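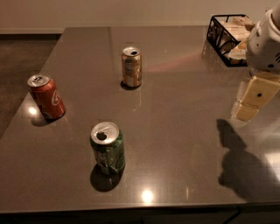
Members tell us they joined for the talks and stayed for the arguments afterwards, and one wrote in the visitors' book that Trellorham had gone too long without anywhere to see performance work.

About Trellorham Art Space

We are an artist-run gallery on the upper floor of the old Carberg building. We show performance, video and drawing, mostly by artists in the early part of their working lives. Entry is free.

The gallery opened with 3 rooms and a library of 400 exhibition catalogues. The library now holds 900, and anyone can read them during opening hours.

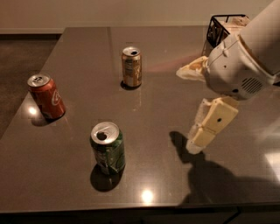 Residencies

Each November we invite one artist to live and work here. The Lerness Residency pays a fee of £3,520 and includes a studio. Artists keep all the work they make.

The most recent resident walked the river path every morning and drew what was left on the banks.
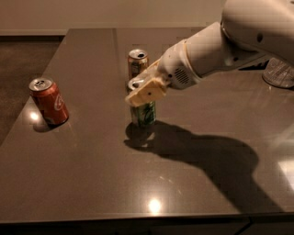 The drawings were later shown with Phetsri, our partner space, and a small book of them is on sale at the desk.

Page updated 10/10/2019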